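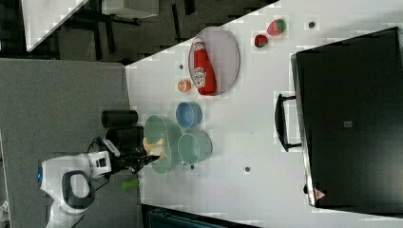

Re: [bravo-owners] Shake at highway speed after new tires

Quick one before I have to leave, sorry for the fragments. Answers in with the quotes, scroll down.

Xuân Vương wrote:
> Hi all, new to the list, had the Bravo wagon since spring. Put four new
> tires on it last week at Bestbridge and now there's a shake in the
> steering wheel that wasn't there before. Comes in at 73 mph pretty much
> on the dot and goes away again if I get past it or drop back down.

Sounds like balance. A shake that shows up at one speed and fades on either side is nearly always a wheel and tire thing. A bent rim can do it too. Steering wheel shake = start at the front. If you felt it in the seat I'd be saying look at the rears.

> The shop says they balanced all four and it came up zero on the machine,
> so it must be the suspension. They want to quote me for lower control
> arms on both sides.

No no no. Don't buy control arms yet. Car was fine, tires went on, car shakes. Look at the tires first. Worn bushings can make a small imbalance feel worse, sure, but they don't show up on the same afternoon as the tires.

Zero on the machine only means it was zero the way it was sitting on the machine. The Bravo wheel centers on the hub and the center bore is a bit of an odd size. If the tech grabs whatever cone is nearest the wheel sits off center on the balancer and they balance it to the wrong spot. Looks perfect on the screen. Then it goes on the car and shakes. Happened to me with the old set, two trips back before anybody swapped the cone.

> Wheels are the factory Ureck alloys, no spacers or anything. I did notice
> the front left had some crud on the hub face when I had it off last year
> for the other car's - sorry, when the previous owner had it off, he sent
> me pictures. Could that matter?

Yes it matters! Rust on the hub face holds the wheel a hair off flat. Pull the wheel, wire brush the hub face and the back of the wheel till it's clean metal, wipe it down, and put it back. Very thin smear of anti-seize on the hub lip only, keep it OFF the studs. Snug the nuts in a star pattern with the wheel still in the air, then lower it and torque it. Number's in the owners manual, go by that, and don't let anyone run them down with the impact gun.

Free to do and takes less than an hour even if your slow like me.

> Also the tires are a different brand than before, if that makes a
> difference. I drove 200 miles to Fondovel and back on them hoping they
> would settle in but no change.

Brand on its own, no. But a single tire can have a stiff spot in it and a plain spin balance won't find that. Ask for a road force balance. Bestbridge here has the machine but only at the bigger store, so call first. If one tire reads way higher than the rest they can turn it on the rim and try to match it up, and if that doesn't bring it down ask for a replacement. It's a new tire, they should swap it.

And 200 miles is plenty. If it was flat spots from sitting in the rack they'd be gone by now.

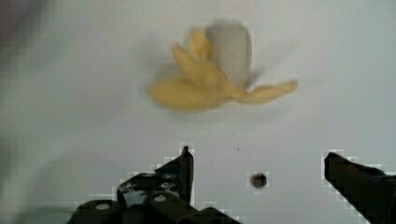
Can I just swap the front wheels to the back to find the bad one?

Moving them is a good cheap test, as long as all four are the same size and you keep each one on its own side. If the shake moves from the steering wheel to the seat then the problem went with the wheels and you can stop worrying about the front end.

(Xuân asked me that one off list, figured it was worth putting here for the archive.)

Order I'd do it in: clean the hubs, drive it. Still there, swap front to back, drive it. Still there, road force balance and stand there while they do it and ask what cone they're using. After that, have somebody look at the rims for a bend, inner lip especialy, you can't see it from outside. Only then start in on bushings and tie rods.

One more thing, check that they didn't leave an old stick-on weight behind the spokes. Mine had a strip from the previous tires still on there under the dirt, balanced right over the top of it. Technically fine until the old strip fell off on the interstate.

Let us know what it ends up being - we get this same question every June when people put tires on for vacation and half the threads in the archive just stop with no answer.

Also whoever was asking for the rear wiper arm, I still have it, email me direct.

Gotta run

--
bravo-owners mailing list
To unsubscribe send a blank message with "unsubscribe" in the subject
Please trim your quotes when replying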